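Wipe the Thing Down Before You Get On It

Posted November 21, 2020

Everybody has an opinion about home gym equipment right now. Buy it, don't buy it, wait for the sales. Fine. My opinion is smaller than that and I've been boring people with it since October: clean the handrails. Not the belt, not the screen. The rails.

Think about where your hands go. You step on, you grab. You feel tired, you grab. You reach for your water and hang on with the other hand. The padding on those rails soaks up whatever you bring to it, and in most houses it gets cleaned when company is coming and not before.

I read the equipment forum at Ullum most nights, bad habit, and the maintenance threads are all belt lubricant. Pages of it. Somebody asks what to use on foam grips and gets two replies, one of them about belt lubricant.

So. A spray bottle and a cloth. That's the kit. The Nivetti catalog wants to sell you a "studio care set" with 12 pieces in it and a zip case. No. A small bottle, a microfiber towel, any color, and keep them where you can reach them from the machine. If they live under the kitchen sink you will not do it. I know because mine lived under the kitchen sink.

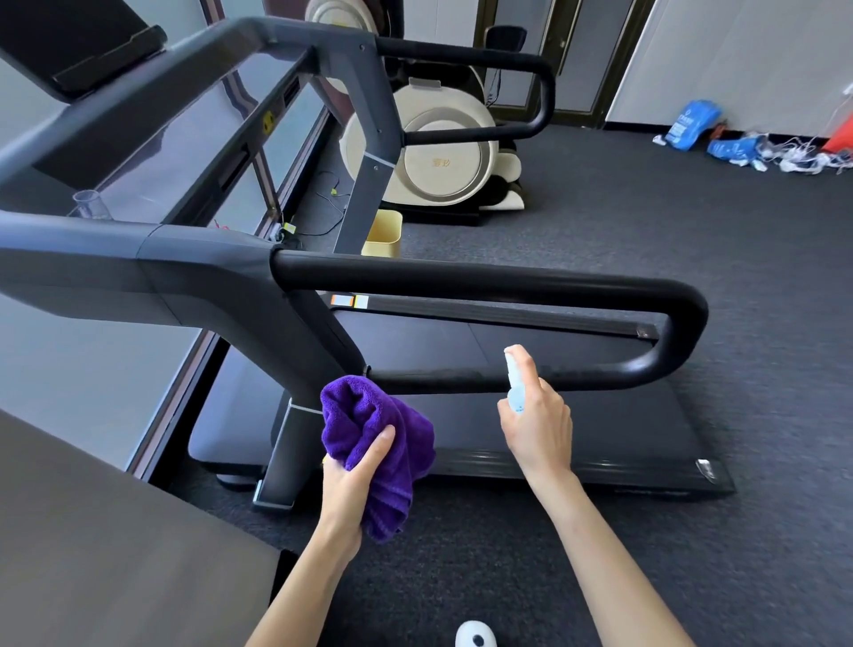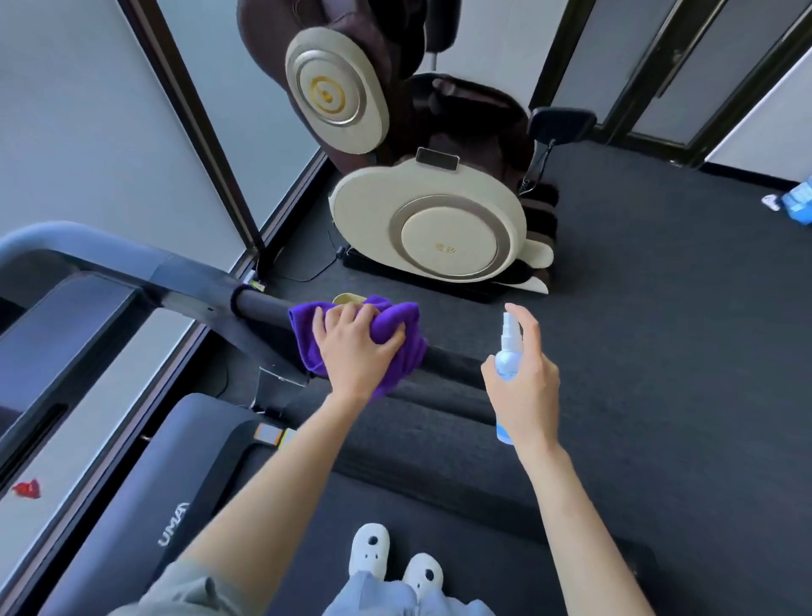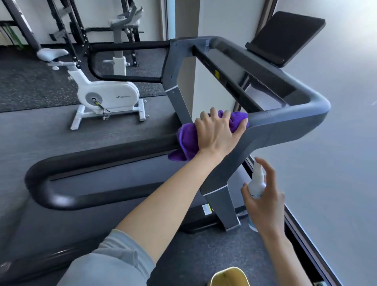

Purple microfiber in one hand, small spray bottle in the other, treadmill getting its wipe-down.

A word about spraying. I'm a cloth-first person. Two squirts into the towel, then the towel onto the rail. My sister-in-law sprays the rail directly and says I'm fussy, and on the padded parts I'll give her that, it's probably fine. But anywhere near the console, spray the cloth. Liquid and buttons, come on. And check what your manual says about cleaners, some of them are picky about alcohol and some of them are picky about everyting.

Then do the uprights too while you're holding the cloth. Dust sits on those wide plastic angles and you stop seeing it after a week. Same with the crossbar under the screen. It takes me 60 seconds, the whole job, less if I skip the far side, which I do sometimes, so there.

The objection I get is that it's only us using it, so who cares. Well there are four of us. And a kid who eats toast on the way to everything. A gym would have a sign up and a bottle on the wall and you'd do it there without thinking, for strangers! Do it for your own family.

Other objection, no time. You just gave the machine 30 minutes. You have a minute. I timed the argument about wheter to wipe it down at our house and it ran longer than the wiping.

I'm not asking for a schedule or a chart on the wall. Hauser sells a magnetic one, of course they do. Just finish, cool down, grab the cloth, both rails, front and underneath. Underneath is where your fingers curl and it's the grimy part. Throw the towel in the wash when it starts to smell like a towel that should be in the wash.

Next time, the exercise mat. I have thoughts about the exercise mat.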